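3월, 밤 열한 시 넘어서

모임에 다녀왔다. 이번 달에는 갈 생각이 없었는데, Dorothy Cropper가 두 번이나 전화를 해서 결국 갔다. 두 번째 전화에서는 내가 맡은 소책자 이야기를 꺼내길래 거절할 말이 없었다. 비가 와서 버스가 늦었고, 도착하니 이미 묵상 음악이 나오고 있었다. 젖은 우산을 둘 데가 없어 한참을 서성였다.

소책자는 Nonbridge 공동체의 초창기 사람들을 소개하는 글이다. 내가 맡은 사람은 Stollia에서 건너와 이곳에 처음 기도 모임을 열었다는 여성인데, 자료라고 받은 것이 회고문 하나와 편지 몇 장뿐이다. 회고문에는 그분이 오자마자 이웃들이 "문을 두드리며 진리를 찾았다"고 적혀 있다. 나는 이런 문장을 읽으면 자꾸 멈추게 된다. 어느 이웃이 두드렸다는 말인가. 편지에는 오히려 첫 겨울 내내 찾아오는 사람이 없어 혼자 기도문을 읽고 수프를 끓였다고 되어 있다. 나는 수프 쪽을 믿는다.

오늘 이 이야기를 꺼냈더니 분위기가 조금 가라앉았다. Dorothy는 회고문을 쓴 분이 이미 돌아가셨고, 그분의 사랑이 담긴 글이니 그대로 싣는 게 예의라고 했다. 사랑이 담긴 글이라는 말에는 동의한다. 그런데 사랑이 담겼다고 해서 날짜가 맞는 건 아니다. 회고문대로라면 그분은 Tindall의 여름 학교에서 강의를 하던 바로 그 주에 Nonbridge에서 장례 기도를 이끌었다. 지도를 펴 보면 하루에 오갈 수 있는 거리가 아니다. 내가 그렇게 말했더니 누군가가 "영적인 의미에서 함께하셨다는 뜻이겠지요" 했다. 그 말을 듣고 나니 더 할 말이 없었다. 영적인 의미라는 말이 나오면 달력은 늘 진다.

숫자도 마찬가지다. 회고문은 Tindall 집회에 1000명이 모였다고 한다. 그 회관이 헐리기 전에 나도 어머니를 따라 들어가 본 적이 있다. 의자를 복도까지 내놓아도 그 인원은 못 들어간다. 마당에 섰을 수도 있다고들 하는데, 마당은 석탄 창고 옆의 좁은 땅이었다. 나는 원고에 "많은 사람이 모였다"고만 썼다. Dorothy는 그 줄에 연필로 물음표를 달아 돌려주었다. 물음표를 달고 싶은 건 내 쪽인데.
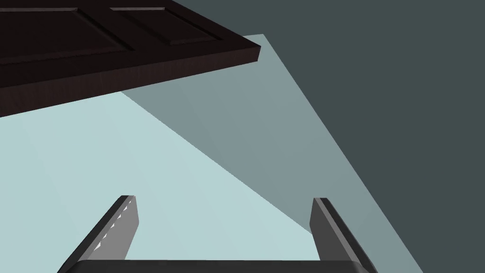 짙은 갈색 나무 문짝, 아래쪽에서.

쉬는 시간에 차를 마시면서 다음 분기 공부 모임 이야기가 나왔다. Gedance라는 새 교재를 쓴다고 한다. 열 과를 마치면 누구나 모임을 이끌 수 있게 된다는데, 나는 이런 약속을 하는 교재를 벌써 여러 종 겪었다. 앞의 것도 그렇게 시작해서 넷째 과쯤에서 흐지부지되었고, 남은 책은 아직도 우리 집 신발장 위에 있다. 교재가 나빴던 것은 아니다. 읽는 사람들이 바빴고, 질문이 너무 쉬웠다. "이 구절에서 봉사란 무엇이라고 하는가?" 하고 물으면 바로 윗줄에 답이 적혀 있다. 그걸 큰 소리로 읽고 모두 고개를 끄덕인다. 끄덕이는 동안 나는 저녁에 뭘 먹을지 생각한다. 이런 걸 일기에나 쓰지 어디다 쓰겠나.

그래도 신청서에는 이름을 적고 왔다. 적으면서도 왜 적나 싶었다. 아마 마지막 기도 때문일 것이다. 새로 온 젊은 사람이 기도문을 읽다가 한 단어에서 막혔는데, 아무도 도와주지 않고 그냥 기다렸다. 꽤 길게 기다렸다. 그 사람이 다시 처음부터 읽었고, 두 번째에는 끝까지 갔다. 내가 이 모임에 남아 있는 이유를 대라면 소책자나 교재 이야기는 안 할 것 같고, 저런 걸 말할 것 같다. 물론 이것도 내가 집에 와서 좋게 고쳐 기억하는 것일지 모른다. 회고문을 쓴 분도 이런 식으로 시작했겠지.

집에 와서 편지를 다시 읽었다. 편지의 그분은 회고문의 그분보다 훨씬 마음에 든다. 난로가 시원찮다고 불평하고, 언니에게 양말을 보내 달라고 조르고, 본부에서 온 지시가 현지 사정을 하나도 모른다고 투덜댄다. 한 장에는 기도가 잘 되지 않는 날이 이어진다고 적고, 바로 밑에 감자값을 적어 두었다. 감자값은 소책자에 꼭 넣고 싶은데 Dorothy가 뺄 게 뻔하다. "읽는 분들이 힘을 얻어야 하니까요." 오늘도 그 말을 했다. 나라면 감자값에서 힘을 얻겠다. 성인 이야기는 읽고 나면 나만 형편없는 사람이 된 기분이 들 때가 많다.

한 가지는 내가 틀렸을 수도 있다. 나는 그분이 여기 도착한 해를 편지 소인으로 잡았는데, 다시 보니 소인이 번져서 끝자리가 또렷하지 않다. 확대경으로 봐도 모르겠다. 남의 회고문을 그렇게 따져 놓고 내 근거가 번진 잉크라니 좀 민망하다. Stollia 쪽 명부에 출발 기록이 남아 있는지 물어봐야겠다. 답장이 올 거라고는 별로 기대하지 않는다. 지난번 문의에는 답 대신 달력이 왔다.

원고는 장례 기도 부분만 빼고 그대로 두기로 했다. Dorothy에게는 지면이 모자란다고 할 생각이었는데, 쓰다 보니 그것도 거짓말이라 그만두었다. 날짜가 맞지 않아서 뺐다고 쪽지에 써서 원고 맨 앞에 끼웠다. 연필로 또 뭐라고 적혀 돌아오겠지.

우산은 회관에 두고 왔다. 내일 아침에도 비가 오면 낡은 것을 써야 한다.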